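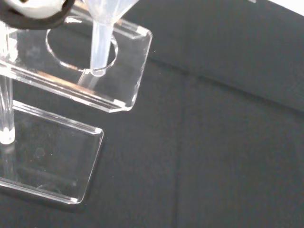 May, bench 2, afternoon

Went back to the acrylic funnel stand for the Filtard runs. The old ring clamp kept creeping down its rod, and I was tired of resetting the height between samples.

Put 6 portions of the Jara slurry through, 30 mL each, same paper for all. The first took 189 seconds to drain. The fourth was much slower and I stopped it early - paper had folded under on one side. Refolded, wet it down first, repeated. Repeat is in the table as 4b, please leave 4 in as well.

Vicente wants the stem touching the wall of the receiving beaker so it doesn't splash. Fine with the short beakers, awkward with the tall ones. Tala has a spacer from the Botari kit that might do, will ask her.

Cleaning: no ethanol or acetone on the stand. Acrylic crazes, and we lost the last one that way. Lukewarm water, drop of soap, soft cloth, air dry. The funnel can go in the rack with the other plastics.

Still to do: weigh the dried papers, label the filtrate bottles, order more paper from Wutenley (medium, not the fast one we got last time).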